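About the Stovside Robotics Club

We started with three students, one borrowed room and a lot of cable ties. Today we have 23 members, and more than 20 of them had never written a line of code before joining! Jin-sol Son coaches the programming group and Hye-jin Hong looks after everything mechanical, from brackets to clamps.

Our big project this year is bin picking - getting an arm to reach into a metal bin full of mixed objects and lift them out one at a time. Students plan the grasps, write the code and argue (a lot) about which object should go first.

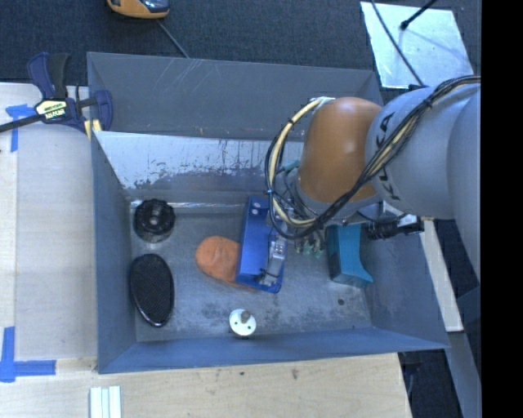
The KUKA arm over our gray bin, with the gripper on its blue bracket.

We meet Mondays and Thursdays after school in Room 67. In December we take our best run to the Sikora Challenge, and Ju-won Myung's team is already working on the practice schedule. New members can join at any point in the year, no experience needed. Just come by and ask for Jin-sol!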